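Zilto moves two packing benches to hand-held gripper work

November 27, 2021

Tableware supplier Zilto has changed the way work is organised at two benches in its packing hall, as part of a project to automate the handling of loose items before boxing. The system is being supplied by Planness, with the floor layout and bench marking done by Ó Dálaigh.

Under the old arrangement, packers picked items from a tray by hand, checked the rim and base, and set them into a divided carton. Staff on the two benches now do part of each shift with a hand-held gripper fitted with a camera. The movements are recorded and used to set up the arm that will later take over the picking step. Checking and carton closing stay with the packers.

The benches run under a separate rota from the rest of the hall. A packer works with the gripper for one block of the shift and returns to ordinary packing for the remainder. Ruby-Lee Sheehan, who leads the packing shift, said the blocks were shortened in March after staff reported sore wrists.

"The tool is heavier than a plate and you hold it out in front of you," she said. "People were fine for the first part of the block and slower after that. We cut the time and moved the bench height up."

The fingers of the tool are plain black blocks with a wide opening between them. Packers are asked to approach each item slowly, close on the rim, lift clear of the surface and set down without dragging. A pick that slips is kept in the record and marked as such.

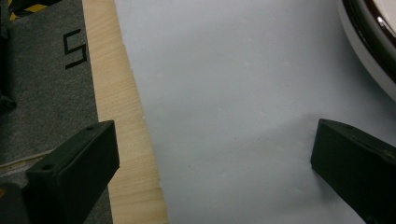 Effect on jobs and pay

Zilto employs 79 people at the site. The company says no posts will be removed in the first stage, but two vacancies on the packing line have been left open and will be reviewed once the arm is running. Packers who take gripper blocks are paid at the bench setter's rate for those hours. The old piece bonus does not apply during them, which some staff raised at the last shift meeting, as a fast packer could earn more under the bonus than under the higher hourly rate.

Sheehan said the point had been passed to the site office and that a flat allowance was being looked at.

Training takes place on shift. New users begin with empty-handed movements, then go on to single items, then to items placed close together. Written instructions are kept at each bench, and a second packer signs off the first full block.

3,720 picks recorded so far

Planness has accepted 3,720 recorded picks from the two benches. Hui-mei Hsu, the engineer in charge of the work at Planness, said the main cause of rejected recordings was speed.

"An experienced packer turns the wrist while lifting, and at full pace the camera view blurs," she said. "We asked them to pause before closing the fingers. It feels unnatural to them and it took a while to settle."

Hsu said shallow items had needed more recordings than deep ones, as the fingers have less rim to close on. Changes to the finger surface are being tested on the Planness site and have not reached the packing hall.

The arm will be installed at one bench first, behind a fixed guard, with a packer placed at the outfeed side. Wukemum, which maintains the conveyors in the hall, will take on servicing of the arm under its existing contract.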